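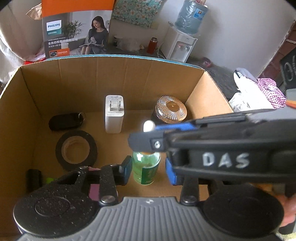 Vol. 40, No. 2

The old freight line between Kirnon and Jilldale has not carried a train in decades, but people never stopped using it. Kids cut through to the ball fields. Dog walkers wore a path beside the ties. In April the town made it official and opened the first section of the Jilldale Connector, a paved trail for walkers and cyclists.

The section runs 2 miles, from the Edwards Street parking lot to the creek bridge. When the rest is finished the trail will be 5 miles long and end behind the Kirnon library.

Branwen Ruddock has lived next to the line for most of her life. She wrote her first letter asking for a trail when her son was in second grade. He now drives a delivery route in Gralard.

"I wanted him to be able to ride to school without going on the county road," she said. "He never got to. My granddaughter does it every morning."

The hardest part was the drainage. Water from the hillside used to collect in the cut north of Edwards Street, and the first contractor's plan would have sent it into several backyards. The plan was redrawn, which cost the project a full season.

Cyclists still have complaints. The crossing at Mill Road has a stop sign for the trail and none for cars, and drivers come down the hill fast. The town has asked the county for a flashing signal and is waiting for an answer.

Work on the creek bridge starts in September. The deck will be replaced and railings added on both sides. Until then the trail ends at a gate, with a bench and a bike rack. It is open from dawn until 9 p.m.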